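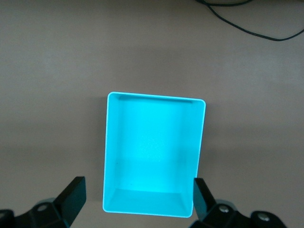 Warum verschiebt finanzielle Knappheit die Wahl zwischen einer kleinen sofortigen und einer größeren späteren Auszahlung? Knappheit bindet einen Teil der Arbeitsgedächtniskapazität an die Deckung des laufenden Bedarfs, sodass spätere Folgen einer Entscheidung mit geringerem Gewicht in die Abwägung eingehen.

4.2 Operationalisierung und Ablauf

Die Annahme wurde in zwei Teilstudien geprüft. Teilstudie A umfasste 200 Haushalte in Ullby, deren Einkommen in den zwölf Monaten vor der Erhebung unterhalb der örtlichen Bezugsschwelle lag. Teilstudie B stützte sich auf den Haushaltspanel Mastau und diente der Replikation mit abweichender Altersstruktur. Die Auszahlungsoptionen wurden in beiden Teilstudien in identischer Reihenfolge vorgelegt. Stichtag für die Einkommensangaben war der 31.01.2020.

Die Knappheitsbedingung wurde über eine hypothetische Ausgabe induziert (vgl. Stelmakh und Erraji, Vorstudie). In der Bedingung »hoch« betrug die unerwartete Ausgabe 2000 Euro, in der Bedingung »niedrig« 200 Euro. Die Probanden gaben zunächst schriftlich an, wie sie den Betrag aufbringen würden, und bearbeiteten danach eine Aufgabe zur räumlichen Inkongruenz sowie zehn Wahlentscheidungen. Der zeitliche Abstand der späteren Auszahlung variierte zwischen einer Woche und sieben Monaten. Die Zuweisung zu den Bedingungen erfolgte blockweise randomisiert; die Kodierung der Freitextangaben nahm Nouhaila Erraji ohne Kenntnis der Bedingung vor.
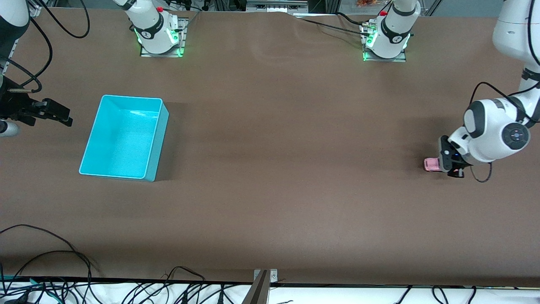

Abb. 7: Roboterarm mit schwarzem Greifer und kleinem rosafarbenem Objekt über einer braunen Tischfläche.

4.3 Auswertung

Abhängige Variable war der individuelle Diskontparameter k, geschätzt nach dem hyperbolischen Modell und vor der Analyse logarithmiert. Fälle mit inkonsistentem Wahlmuster (mehr als ein Wechsel zwischen früher und später Option) wurden in der Hauptanalyse beibehalten und in einer Sensitivitätsanalyse ausgeschlossen. Das gemischte Modell enthielt Bedingung, Einkommen und deren Interaktion als feste Effekte sowie den Erhebungsblock als zufälligen Effekt.

In Teilstudie A zeigte sich die erwartete Interaktion: Der Unterschied zwischen den Bedingungen nahm mit sinkendem Einkommen zu. In Teilstudie B blieb die Richtung des Effekts erhalten, das Konfidenzintervall schloss jedoch die Null ein. Der Ausschluss inkonsistenter Fälle änderte an beiden Befunden nichts Wesentliches. Ein Haupteffekt der Bedingung war in keiner der Teilstudien nachweisbar.

Einschränkend ist festzuhalten, dass die induzierte Ausgabe hypothetisch blieb und Schulden lediglich per Selbstauskunft erfasst wurden. Zudem fiel die Nacherhebung im Oktober in einen Zeitraum mit erhöhten Heizkostenvorauszahlungen, was die Baseline der unteren Einkommensgruppe verschoben haben kann. Eine getrennte Schätzung nach Auszahlungsrhythmus des Einkommens (wöchentlich, monatlich) war wegen geringer Zellbesetzung nicht möglich.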